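Teaching a robot by demonstration

Teaching by demonstration means showing a robot a job instead of writing out every move in code. I've been doing it for a living for a while now, so this entry leans on what I know, and Jeanine Boersma has kindly fixed the parts I got wrong.

There are two main ways to go about it. The first is hand guiding, where you take hold of the arm and push it through the motion while the joints record where they've been. It's quick to learn and kind of fun (my arms were sore for days the first time!), but it gets clumsy once you have two arms and a full set of fingers to look after. The second is remote control, usually called teleoperation. You wear gloves or hold a pair of controllers, and the robot copies you from a few feet away.

Most people start with tabletop work - pegs, discs, blocks, plates with slots in them. Small parts on a plain board sound like a toddler's toy, and I thought so too until I tried to pick up a thin cylinder with somebody else's fingers.

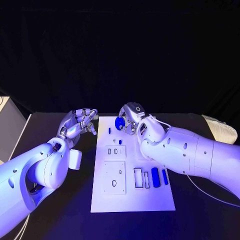 Each run from start to finish is called an episode or a demonstration, depending on who you ask. Bart Smits and I recorded 497 of them in July for the Brirkitz project, and we threw out 200. Some were plain fumbles. Others looked fine but had long pauses where I was thinking, and a robot trained on those will happily learn to stop and think too, without the thinking.

Touch is the hard part with remote control. Without any force feedback you're going by eye, so new operators squeeze too hard and come in too fast. Musa Idahosa taught me to slow down for the last inch and to let one hand wait while the other one moves. Both tips made my runs a lot cleaner.

How many demonstrations do you need? It depends on the task, the hand and how much you move the parts between runs. Our Haner set has 3631 and still struggles with starting positions we never showed it - more variety would have helped more than more runs, I think.

See also: force feedback, imitation learning, motion capture gloves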